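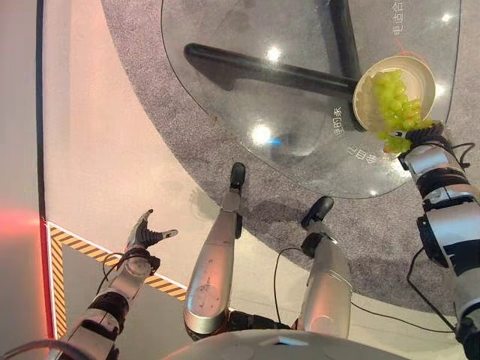

I've now read the "restored" last chapter of Drokura twice and I don't believe Endale wrote it. Plolstead Press wants us to accept that 3,928 words sat in a shoebox for decades and happen to explain every single thing the novel left open. Leave the provenance aside for a minute and look at the sentences. Endale was mean with furniture. Give him a round glass table on a grey carpet and you'd get "the table", and four pages later somebody would set a cup down too hard and you'd learn it was glass. The new chapter would give you the glass, the roundness, the carpet, the colour of the carpet and how the widow felt about the colour. He never wrote like that in his life. Has anyone here compared it properly with the late stories, or are we all just going on the introduction?

– marginalia_mick
posted 22 September 2016

saltbush_reader wrote:
I have, a bit. Went through the Pendale stories over the weekend with the new chapter next to me. I think you're overdoing it. There's plenty of description in "The Weir Keeper", a whole paragraph on a sideboard. And he was ill when he wrote the end of Drokura, if he wrote it. Sick people write differently. I wouldn't hang a man on an adjective.

marginalia_mick wrote:
The sideboard has the letters in it! It's the plot. Show me one bit of furniture in the new chapter that does any work.

Also "he was ill" gets used to cover everything. When the late work is good he was ill and brave, when it's flabby he was ill and tired.

Tess_in_Ballarat wrote:
Can someone tell me what's actually in the intro? I'm not paying hardback price for a book I already own in paperback with one extra chapter stuck on the end.

saltbush_reader wrote:
Tess, it's 32 pages by Chaltu Yimer, who edited the letters. Short version: the typescript came from the landlady's family in March, the paper matches the paper of the earlier drafts, and there are corrections in pencil in what she takes to be Endale's hand. She's pretty careful. She says "takes to be" more than once.

oldquarto wrote:
Paper matching means next to nothing. I sold second-hand books for a long time and you could buy a ream of old typing paper at any deceased estate. I'm not saying forgery. I'm saying that a typewriter and a stack of paper in the same house as other people proves somebody in the house could type.

marginalia_mick wrote:
Thank you. The landlady's daughter published verse in the local paper. Yimer mentions it in a footnote and then never goes near it again. I'd have thought that deserved a page.

saltbush_reader wrote:
Footnote 3, and she does go back to it. Look at the end of the section on the pencil marks. She says the daughter's known pieces are all rhymed and all very short, so there's nothing to compare. You might think that's thin but she didn't hide it.

marginalia_mick wrote:
Fair enough, I missed that. It is thin though.

kelpie_and_co wrote:
I liked the chapter. I cried at the boat. Does it matter who wrote it?

oldquarto wrote:
It matters if his name's on the cover.

kelpie_and_co wrote:
His name's on the cover for the other twenty chapters as well. Readers can skip the last one. I've always hated the old ending, he just walks out to the gate and the book stops. My mum thought there were pages missing from our copy and took it back to the shop.

Tess_in_Ballarat wrote:
The gate is the best thing in it!! He walks out, the dog won't follow him, finish. I don't need to know where the brother went.

marginalia_mick wrote:
And this is my real trouble with it. There's a line on page 121, in the old text, where the schoolteacher says she'd sooner have a question than a bad answer. Everyone quotes it. Then along comes a chapter that answers the brother, the fire, the money and the name on the boat, in that order, like someone working down a list. A person who'd read the book a lot and been annoyed by it would write exactly that.

saltbush_reader wrote:
Or a writer whose publisher had been annoyed by it. We know they asked him for changes, it's in the letters. He could have knocked out an ending to keep them quiet, thought it was rubbish and put it in a box. Then you'd both be right – it's his, and it's bad.

oldquarto wrote:
That's the first version of this I could nearly swallow. I'd still want to see the pencil corrections. The book reproduces one page, reduced so small you'd need a jeweller's glass.

marginalia_mick wrote:
I could live with "his, and bad" if they'd printed it as an appendix. They've printed it as chapter twenty-one, with no break, and the next kid who does it at school will think that's how Drokura ends. I've emailed Plolstead to ask if scans of the whole typescript will go up anywhere. No reply so far and I'm not expecting one.

Tess_in_Ballarat wrote:
Our library has it on order, so I'll read it for nothing and come back and be rude about it then. Which one's the sideboard story again? I don't think it's in my edition of Pendale.

saltbush_reader wrote:
"The Weir Keeper". Second last in mine. Some of the paperbacks left it out.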